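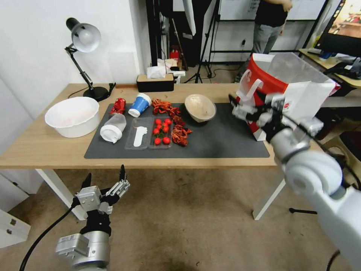 Drulach 食後の卓上セット

概要
食べ終わったあとのテーブルには、形も硬さもばらばらなものが集まります。空き缶、紙コップ、スプーン、殻つきのごちそう。その雑多な感じが好きで、片づけの題材として道具と食品模型をひとそろいにまとめたのが Drulach です。記録は全部で40場面、並べ方は場面ごとに変えています。同じ小物でも、置き場所が変わると片づけの順番まで変わってくるのが本当に面白いです!

主な小物
赤い缶(つぶしたもの)
白いキャップの透明ボトル
青と白の紙コップ
ベージュのボウル
白いプラスチックのスプーン
透明トレー
ミニトマト(緑のへたつきも混ざっています)
赤いザリガニ(プラスチック製)
赤と白の紙袋(白いひもの持ち手)
深めの白い丸型たらい

いちばんのお気に入りはザリガニです。脚とひげがすぐ絡まるので、山にしておくだけで一気に宴会のあとらしくなります。1匹だけ取りたいのに隣までついてくる、あの感じもちゃんと残っています。

テーブルまわり
明るい色の木のテーブルに濃いグレーのマットを敷いています。銀色のかさの黒いデスクランプは片づけの対象外なので、動かさないでください。たらいはマットに少しかかっていても構いません。

片づけの決まり
ごみになるもの(缶、ボトル、紙コップ)は紙袋へ。
洗うもの(ボウル、スプーン)はたらいへ。
ミニトマトは残りものとして扱い、トレーに入れたままにします。
ザリガニは場面によって、ボウルに戻す版と紙袋に入れる版の2通りがあります。どちらの版かは notes.txt の1行目に書きました。

フォルダー
scenes/ 場面ごとの記録
notes.txt 並べ方と片づけ方のメモ
items.csv 小物の一覧と呼び名

呼び名について
items.csv では「たらい」に統一しました。古いメモには「洗い桶」も出てきますが、同じものです。ザリガニは「エビ」と書いてしまった場面が9つ残っていて、見つけしだい直しています。

足りないところ
汁や油の汚れはありません。食品はどれも模型なので、重さや手ざわりは本物と違います。ガラスや陶器の食器も入れていません。紙袋は使ううちに口が開いてくるため、前半と後半で形が少し違います。

変更履歴
第2版(6月) トレーの並べ方を追加、notes.txt の誤字を修正
第1版 公開

姉妹セット
朝食の食卓をまとめた Vurnix も準備中です。パンくずをどう扱うかでまだ悩んでいるので、いい案があればぜひ教えてください!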